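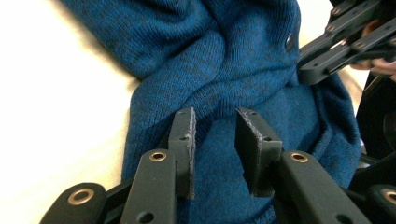
I want to make a case for the grip pad, and for the person who looks after it. A hand-held gripper has plenty of parts that get all the attention, and I love those too (I could talk about linkages until the kettle boils dry), but the part that meets the work is a thin strip of grey lining on the inside of each finger. On the pair closing in on that blue knit, the lining has gone worn and dusty along its edges, and a jumper is a hard test for it. Yarn bunches, folds over itself and slides. A tired pad can still feel perfectly good on a wooden block and then let go of wool, and you'll spend an afternoon blaming the pivots.

At Janurley we used to change pads when somebody complained. I think that was plain wrong, and I said so often enough that I was handed the job. Now we look at them before every session and change both sides together, never one. A fresh pad facing an old one pulls the cloth sideways as the fingers shut. Old lining comes off with a plastic scraper, the face gets wiped, and the new strip goes on from the tip downwards so that any bubble is pushed out at the bottom. It takes 22 minutes for a full pair, and 5 of those are spent waiting for the glue to grab. I can't think of a better use of the time!

The same goes for the bushings. They want a clean rag and a wiggle with finger and thumb, and that's nearly all they want. The Guillot handbook on our shelf would have you strip the whole linkage every month. I disagree, and I'd happily argue it with whoever wrote it. Every time you pull a pin you risk putting it back a shade tighter than its twin, and then the fingers no longer meet square. Leave a good joint alone and write down how it felt.

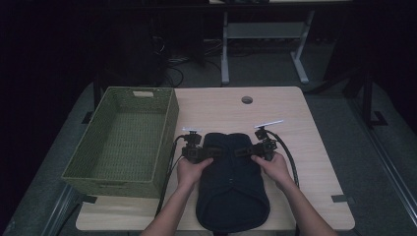
Both grippers on a folded navy piece, with the basket to the left and the cables led off either side.

Cables are my other hobby horse. Our friends over at Murgate run theirs short and tight, and the benches look lovely for it. I prefer a generous loop on the table. A loop lets the wrist turn freely, and it keeps the pull off the plug, where our worst faults have always started. Yes, it can catch on a strap or a buckle. You learn to lay it outwards before you begin, left lead to the left and right lead to the right, and after a week your hands do it without asking.

The table deserves some care as well. We wipe it down before setting out, and the basket goes in its place before the tools are picked up. 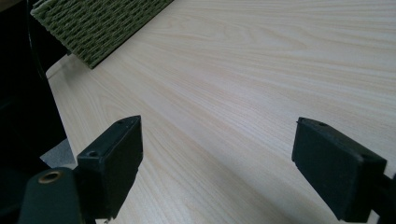 I like to open and shut the fingers over bare wood a few times before any cloth comes near. You hear a dry joint long before you see one, and a finger that sits low will tap the surface when its partner doesn't. The people at Traltero do this check with a gauge and a form to fill in. I'm sure the form is very good. I'd still give the ear first go and fetch the gauge when something sounds off.

We're due to refit the whole set in March, and I have asked for one thing only, a proper drawer for the pads, so that the spare strips stop living in a mug next to the tea bags.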